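Jondside Box Scores

Men's and women's college basketball box scores for the Vindbridge conference, one row per player per game.
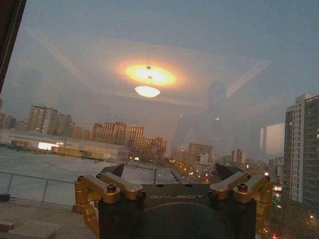
What is in the files

The release holds 1,415 games. Each game has a sheet in the games folder and a matching set of player lines in the lines folder. The two are joined on game_id, a plain integer with no meaning beyond being unique.

games.csv
game_id, season, date, home, away, home_pts, away_pts, overtimes, neutral_site, attendance

lines.csv
game_id, team, player_id, starter, min, fgm, fga, fg3m, fg3a, ftm, fta, oreb, dreb, ast, stl, blk, tov, pf, pts

teams.csv
team, school_name, home_arena, first_season, last_season

Player names are left out. The player_id column is stable across seasons at the same school. A player who transfers gets a new id — we had no reliable way to match them, and guessing made the career totals worse.

Where the numbers come from

Most of the sheets were typed in from the printed box scores that schools hand out at the scorer's table. The later seasons come from the stat files the home team posts after the game. When the two disagree we keep the posted file and set source_conflict to 1 in notes.csv.

Games at Dumer Arena before the scoreboard was replaced have minutes rounded up for every player, so team minutes can add up to more than 200 in a regulation game. We left these as they were printed.

Leckie College did not split offensive and defensive rebounds in its early sheets. For those games oreb is blank and dreb holds the total. Filter on reb_split = 0 in notes.csv before you compute anything with rebound rates.

Known problems

- 32 games have a final score but no player lines.
- Attendance is whatever the home school reported. Blank means not reported. Zero means the game was played with the doors closed.
- In 2 games the player points do not add up to the team score. Both are flagged. We checked the paper sheets and the error is on the paper.
- Exhibition games are not included, even where a school counts them in its own records.
- Conference tournament games played in March are marked neutral_site = 1, including the ones where the host school was playing in its own building. Use home_arena in teams.csv if you want to treat those as home games.

Loading

The files are UTF-8, comma separated, with a header row. Dates are year-month-day. Nothing is quoted except school_name. Read game_id and player_id as integers and leave blanks as missing. Some spreadsheet programs will turn blanks into zeros when you sum a column, and for blocks and steals in the older games that gives wrong averages.

A season is named for the year it ends in.

Changes

Last update: Tuesday, September 19, 2023

- Added 25 women's games that were missing from the first release.
- Fixed swapped home and away teams in the Leckie holiday tournament.
- Renamed to_ to tov in lines.csv. Old scripts will need the new name.

Corrections

Open an issue with the game_id, the column, and the value you think is right. A scan of the box score helps a lot. Changes to final scores need a printed or posted source — a newspaper recap is fine for the score but we don't use recaps for player lines.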